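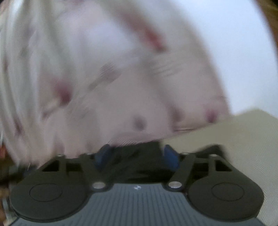
Vedberg Printed Cloth, White with Pink, Red and Gray

We've had a soft spot for the Vedberg ever since Thaler sent us the first bolt, and it has become the piece we reach for when a room needs a little cheering up. The background is white, and the pink, red and gray are scattered over it quite freely, with plenty of plain ground left in between, so it sits nicely with whatever you already own (even that striped chair you can't bring yourself to part with!). It gathers into soft folds when you pick it up, and we think it looks its best a bit rumpled, thrown over the back of a couch or across the foot of a bed.

The Vedberg is 100% cotton, woven and printed for the Trovomholm range. Each piece is cut from a long run, and the print lands a little differently every time, so yours may have more pink toward one end than your neighbor's does. If you're ordering two to hang side by side, drop us a line first and we'll try to pull a pair that look happy together.

Care
Machine wash cool with similar colors. Expect it to shrink up to 7% the first time through, so please wash before you cut or hem. Tumble dry low for 15 minutes, then shake it out, fold it loosely and let it finish over a rail. A warm iron on the back is fine.

Ordering
Sold by the piece, hemmed or raw edge. Add Posiment curtain clips at checkout if you plan to hang it; they come in bags of 20. Raw edge pieces can be returned as long as they haven't been washed or cut.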